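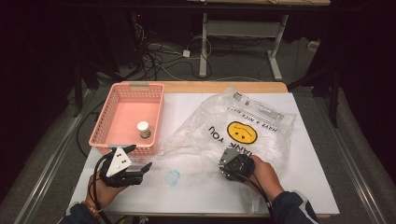 Para que un robot aprenda a guardar cosas, primero necesita ejemplos. Un ejemplo es una tarea hecha de principio a fin por una persona, mientras un ordenador guarda los movimientos. La persona no usa los dedos directamente: lleva una pinza negra en cada mano, con cables, y agarra con ella cosas corrientes, como una bolsa de plástico transparente con letras y una cara amarilla. Las bolsas son difíciles para una máquina. Se arrugan, cambian de forma cada vez que se tocan y dejan ver lo que hay detrás.

En el proyecto Saltoreck, la misma tarea se repite muchas veces. Una sesión suele tener 24 repeticiones y dura 67 minutos, con descansos. Entre una y otra se cambia algo: la bolsa se pone más lejos, o doblada, o del revés. Si siempre estuviera igual, el robot solo sabría hacerlo en ese sitio.

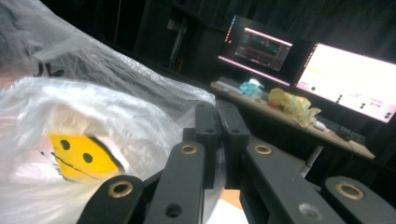
Después llega la revisión. Alguien mira cada ejemplo y anota si la tarea se terminó. Los que tienen fallos de grabación se apartan. En marzo el proyecto tenía casi 1.914 ejemplos guardados.

Con todos ellos se entrena un programa, que busca qué movimientos se parecen entre sí y cuándo conviene cada uno. Luego se prueba en un robot con una bolsa que no salía en los ejemplos. Si falla, se graban más.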